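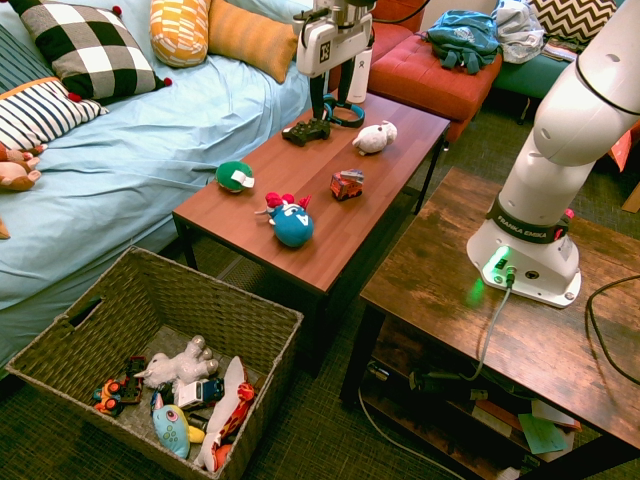

Site visit: Lolgate side channel, Hanwood

Members met at Hanwood on 8 February 2024 to inspect the reconnected side channel at Lolgate. Josefina Orellana of Nautiyal led the walk. The channel is 579 m long and takes flow through two notched inlets. Gravel was placed at four riffles, and three of them have kept their grade through the winter high water. The fourth has lost nearly half its depth and will be surveyed again in September.

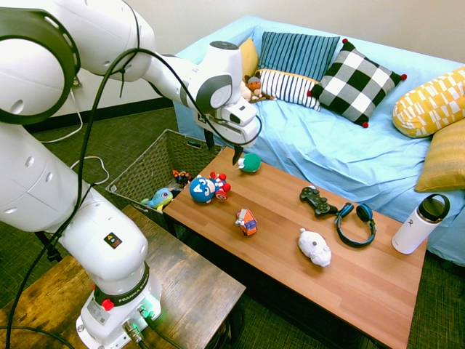
Robot arm and coffee table

Discussion at the lower inlet covered silt. Heltulia supplied the level loggers, and the upstream unit reads low at base flow. Cross sections will be sent to members on request.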